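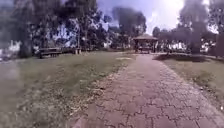
Leaves and debris collect where the lawn meets the pavers.

Keeping a Paved Path Clean

Start with a dry day in April and a stiff push broom. Sweep from the middle out to the lawn side, then rake up what you pushed over. Leaves left in a strip along the edge break down into dirt, and the dirt ends up in the joints.

For moss, use a narrow hand scraper or an old table knife. Work along a few feet of joint at a time and sweep the crumbs away before moving on. A pressure washer is faster but it blows the sand out, so keep the nozzle well back. 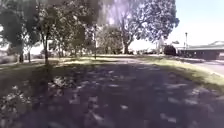 Shady stretches need more attention than sunny ones. They dry slowly after rain and get slick first. At Greenwood we sweep those every 4 weeks and leave the rest until it looks bad.

Once the joints are clean and dry, brush in fresh sand, working the broom at an angle to the lines. One bag does about 70 square feet. Mist it with a hose and top up the low spots the next morning.
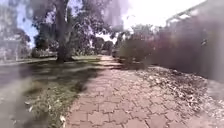 Interlocking pavers with a ragged grass border. Trim with a half-moon edger.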